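Shop tips: house rules for the two-arm bench

Quick page, typed between jobs. Naima Mahrous asked for the bench rules in one place because the sheet on the wall got coffee on it. So, tips, in no real order. Skip what you know. If you only read one part read the stop button part.

Before power

Sweep the bench with your bare hand first. Flat palm, whole surface. You'll feel a screw or a crumb of plastic you would never see. Then a damp cloth, not a soaked one.

Tape on the panel joint: press it down with a thumb. Lifted corner, peel the whole strip and put on a new one. Don't tape over old tape, it makes a bump and small blocks catch on it.

Walk the cables. Start at the base, follow each one up to the wrist. Wants to be a loose loop, no kink, nothing pulled tight when the elbow is straight. Zip ties snug but still able to turn with a finger. Snip the tails flush, a cut tail will open your knuckle.

Clamps get a quarter turn check every morning. Don't crank. Kaufmann clamps have a soft pad that squashes, and if you lean on them they go crooked.

Sleeves, hair, lanyards. Lanyards especially. Take it off, hang it by the door, not in your back pocket where it swings.

Stop button

Know where it is before you touch anything else. Reach for it with your eyes shut. If you can't, move the chair.

Test it cold, every session, both arms. Press, try to jog, nothing should move. Then release and go on. Takes 30 seconds. People skip it after lunch, don't skip it after lunch.

No mugs, no clipboards, no jacket over the button. Ever.

And a stopped arm can sag. Keep your hand out from under the wrist when somebody hits stop. Hold the forearm from the side if you have to hold it.

Who is doing what

One person drives, one person watches. Two people, always, when both arms are live. The watcher doesnt look at a phone.

Say it out loud. "Moving left." "Moving right." "Hands in." "Hands out." Feels silly for a day or so. New people get told the words before they get told the software.

Hands in means drive is off. Off off, not paused. Paused is a robot waiting to start again.

Sitting at the bench is fine if the arm on your side is parked or slow. Keep your face back from the edge. Lean in to see something, then lean back out, then say go.

Speed

First run of anything new, slow setting. Doesn't matter how small the change was. Moved a block an inch? Slow. New fingers on the gripper? Slow, and twice.

One arm at a time until both paths are clean by themselves. Then together. Where the paths cross, one arm waits, and write down which one in the book. We had two arms both told to be polite last November and they sat there till somebody noticed.

Grip force: start low and come up till it stops slipping. A block that drops from low down hurts nothing. A block squeezed too hard shoots out sideways and you'll be under the bench looking for it.

Laying out the work

Start with big chunky pieces. Toy blocks are great for this, cheap, square, bright, and if you crush one who cares. Different colors so you can say "green" and everyone knows.

Leave finger room on both sides of every piece. If your own two fingers wont fit down each side, the gripper won't be happy either.

Things that aren't part of the job go to the far side, well back of where the arms swing. Better yet off the bench, but far side is the rule.

Sun is a pain. A bright stripe across the top moves all morning and whatever worked at 7 is flaky later on. Pull the shade or wait it out, and write down which you did.

Block practice at the window bench: 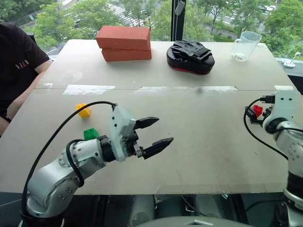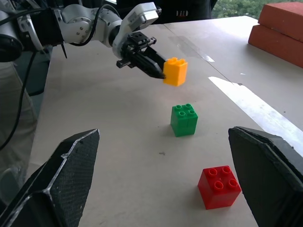
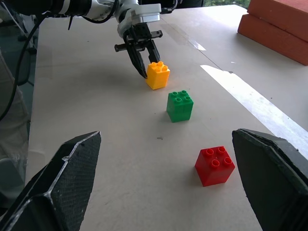 Cleaning

Fingers get wiped at the end of the day, inside faces mostly. Rubbing alcohol on a rag, let it dry, done. No furniture spray. Somebody used furniture spray on the Zotix pads and nothing would hold for 2 days.

Blocks go in warm soapy water when they feel greasy. Hand grease is most of why things slip. Dry them all the way, water hides in the studs.

Bench top, plain dish soap. The gray smudges mostly don't come out, leave them. Don't go at them with the scrubby pad, you just make a shiny patch and then you have glare as well as smudges.

Dust on the joint caps: dry brush. Never an air hose, it pushes grit in.

Parking up

Arms home, fingers open. Never leave a piece in the gripper overnight. Power off at the wall, not only at the screen.

Coil nothing that is still plugged in.

Write in the book: who drove, who watched, anything odd. "Clicked once at the elbow" is a good entry. "Fine" is not much of an entry but put it if it was.

If something did go wrong, even small, leave it how it is and go get Naima. Dont tidy up first. Same for a pinch with no blood. Pinches get written down.

Spare fingers and pads live in the Ovus drawer, second from the top. Take the last set, put the empty bag on the hook so it gets reordered.

More later, the label printer is jammed again.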